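The owner of Plitwood, a small joinery firm, does not like to speak about himself. He prefers to speak about wood, and he offered me coffee before my first question.

"I started with 43 boards of beech from a closed sawmill," he told me. "My wife asked where we will sleep."

In the first years he made only kitchen tables. Then came the stairs, which he still finds more difficult.

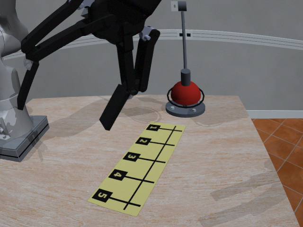 "A table forgives you. With stairs, every small mistake goes up with you to the next floor," he said. Four people work with him now, and orders are closed until May.

I asked about prices. He was silent for a moment – the glue from Gretirex, he said, costs too much, and good oak is hard to find.

"I am 60. My daughter wants to take over the workshop, but she wants to make chairs." He does not mind this. He has already cleared a shelf for her tools.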